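Circombe sets equipment plan for bag handling line, orders two-arm cells from Pistia

2 Jan 2025

Circombe, which repairs, inspects and repacks soft luggage and canvas goods for retailers, has approved its equipment plan for the coming year and placed an order with Pistia for two-arm handling cells. The first 2 cells will go into the returns hall, where bags are opened, checked and closed before they go back on sale.

The order follows a trial that ended in November. Circombe compared three options: a conveyor with fixed clamps, a single arm with a vacuum cup, and a pair of arms with parallel fingers. The fixed clamps were the cheapest to buy but needed a new fixture for each bag shape. The vacuum cup did not hold well on canvas. The paired arms cost more up front and were chosen on the basis of changeover time.

"We handle around 400 styles in a year, and most of them are soft," said Isauro Nava, head of operations at Circombe. "A clamp that fits one bag is scrap when the next style comes in. We priced the fixtures over the life of the line and the answer was clear enough." 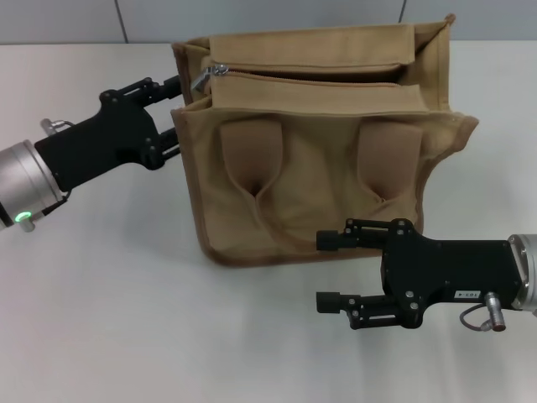 Two grippers at a canvas bag with a zippered top and two front pockets.

The plan sets out spending in stages. Circombe will pay for the arms, grippers, tables and guarding in the first stage, together with installation and operator training. Money for further cells is held back until the first ones have run through a full season. Spare finger pads, cables and a second set of grippers are in the opening budget – an item the company left out of an earlier equipment purchase and had to fund later from its repair account.

Floor space was also part of the decision. The returns hall has 265 square meters available for the new line, including walkways and racks for incoming goods. Each cell uses a plain flat table that can be cleared quickly between styles, and no pit or raised floor is needed.

Pistia will supply the cells and carry out acceptance testing on site. Flostik will provide the software that links the cells to Circombe's stock records. Electrical work and guarding have been awarded to Ivanov.

"Customers often ask us for a speed figure first," said Nayeli Lozano, project manager at Pistia. "Circombe gave us a box of its own bags and asked what would go wrong with each one. Zippers, flaps and side gussets all behave differently, and that list is now part of the acceptance test."

The test calls for 100 bags of mixed styles to be handled in one run, with every stop logged. Final payment is tied to the result.

Staff now working in the returns hall will be trained to run the cells. Repair work, stain checks and final grading will stay with the existing team. Circombe said it will review the plan after the first season and decide then on the second stage.

About Circombe
Circombe inspects, repairs and repacks bags, luggage and canvas goods on behalf of retailers.

About Pistia
Pistia builds robotic handling cells for soft and irregular goods.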